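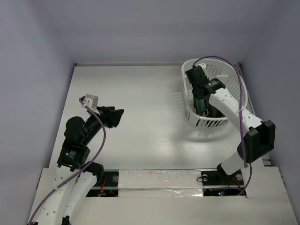 The Polludgate cell: right arm reaching into the basket, left gripper empty.

Polludgate Basket Trials, version 2

Recordings and notes from comparing two sets of gripper fingers on a two-arm tabletop cell. The job is simple to say and surprisingly fun to work on: reach into a slotted plastic basket, get hold of something, lift it over the rim and put it down on the table. We wanted to know how much the fingers matter when everything else stays the same, and the short version is that they matter a lot more than we guessed.

Released January 2026 by the bench group at Flulville. Maintained by Theresia Aigner.

What's in it

There are more than 400 episodes, each one a single pick from start to finish. An episode starts with both arms parked and ends when the item is down or the operator gives up. Each has a video from a fixed camera, the joint positions and commands for both arms, the gripper opening, and a short plain-text note typed by the operator right after the run. The notes are worth reading! Some say "fine" and nothing else, but others run to a paragraph on how a sock hooked itself on a slot.

Of the full set, 100 episodes are held out for testing. Please leave them out of training if you plan to compare your results with ours. Another 49 are marked "rough". Those have a dropped video section, a late start to the log or an operator bumping the table. We kept them in because people kept asking for messy data, and the loader skips them unless you tell it to keep them.

The two finger sets

Runo fingers are the stiff ones. They hold their shape, they go where you send them, and they are very good at pinching a single fold of cloth. They're less happy against the basket wall, where a small error in position means the tip rides up the side instead of getting behind the item.

Akl fingers have some give in them. They slide down between the item and the wall and settle into place, which makes the operator's life much easier. The price is that they let go of thin things. A folded cloth will often start up nicely and then peel away near the rim.

Each episode's info file says which set was fitted. The same set goes on both arms for a whole session, so don't look for mixed pairs. We tried mixing for an afternoon and it was too confusing for the people driving.

Results so far

For bulky soft items the Akl fingers win easily, and they do it with fewer second tries. For flat items the Runo fingers are ahead. Near the corners of the table it's close, and what decides it there is how the wrist has to turn more than what's on the end of it. That last finding came as a real surprise to us, and it changed how we lay out the basket positions.

We haven't put a success table in this file on purpose. The operators got better as the sessions went on, and the Akl sessions came later on average. A plain table would make Akl look better than it deserves. If you want to work out your own numbers, use the session order in the index and compare within an operator. Theresia has a notebook that does this and it's in the tools folder.

The cell

Both arms sit along the front edge of a glossy white surface, with plain walls on the other three sides. The walls keep the background dull and steady, and we're very pleased with them. The surface is another story. It throws a bright patch toward the front centre, and pale items placed in that patch can nearly vanish in the video. We've left the lighting alone so that old and new episodes match — but if you're building something similar, pick a matte top.

The basket moves between episodes. Its position is given in the info file as a named zone (far right, middle, near left and so on). With the basket in the far right corner, the right arm does the reaching and the left arm usually waits. In the middle zones the operator can choose, and the log shows which arm went in first.

The slots in the basket are useful if you care about vision, as the light coming through them lays faint stripes on the table beside it. An early version of our item finder loved those stripes and kept reporting them as cloth.

Watch the cables

The purple cables run on the outside of the arms in big loose loops. They need the slack, and they do cross in front of things in the video now and then. If you use a colour mask, purple is the easy one to drop. There are no purple items in the set.

When swapping fingers, move the arm through its full reach by hand before starting a session and look at the cable the whole way. We skipped this once in April and spent the rest of the day chasing a fault that was just a half-seated plug.

Getting started

Unpack the archive anywhere you like and run the check script in the tools folder first. It opens every episode, confirms the video and the log are the same length, and prints a line for anything missing. It's slow on a spinning disk. Go and have a cup of tea.

After that, the viewer script will play an episode with the joint traces underneath. Press n for the next one and f to show only one finger set. Space bar pauses. The left arm's traces are drawn above the right arm's, always in that order.

Files

index.csv — one row per episode, with finger set, basket zone, item name, operator code and session order
episodes — a folder for each episode, holding the video, log, info file and note
tools — check script, viewer, loader and the comparison notebook
changes.txt — what moved between releases

Changes since the first release

Item names are now consistent. "Cloth green" and "green cloth" were the same thing all along. Gripper opening is stored as a share of full travel for both finger sets, where before it was raw motor position and you couldn't compare them. The rough flag is new.

Known problems

The gripper opening reads slightly high with the Akl fingers when they're pressed against something firm. The motor has stopped but the fingers are still bending, and we don't have a good fix.

Operator notes are in whatever English the operator felt like typing. Spelling has been left as it was.

In a few episodes the arm hides the item for most of the pick. You can usually follow along from the gripper opening, and the note will tell you how it ended.

Using and sharing

Free for research and teaching. Please name the Polludgate Basket Trials and the version you used. If you try a third kind of finger on a similar basket, we'd love to hear how it went — write to Theresia through the contact page and mention the basket in the subject line.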